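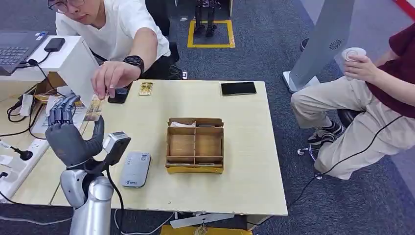
6.4 Hand stops during a sorting task (fault 303)

Fault 303 is raised when a finger joint draws more than the set current for 2 seconds. The hand holds its last position and the arm stays powered. Treat the arm as live until step 3 is complete.

CAUTION: Do not reach for cards, phones or other items on the table while the fault is active. The arm can resume motion when the fault is cleared remotely.

1. Press the stop button on the Medel controller.
2. Wait 30 seconds for the joint brakes to engage.
3. Switch off arm power at the supply.
4. Check the wrist cable for strain. Reseat the connector if it has pulled out.
5. Move each finger by hand through its full range. If a joint binds, do not restart.
6. Restore power and run the homing routine with all persons clear of the table.

NOTE: Fingers do not open on power loss. Support any held item before step 5.

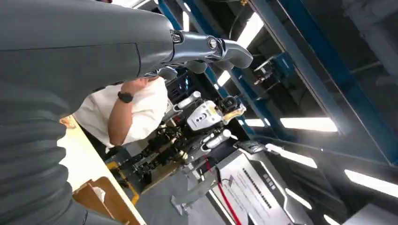
Can the fault be cleared without homing the hand?

The controller will accept the reset, but finger positions may be wrong and the next grasp may close too far. Always home first.

If fault 303 returns, take the hand out of service and send the log to Waraporn Wattanapong, Osico Service, Clakville.

Revised 2023-08-07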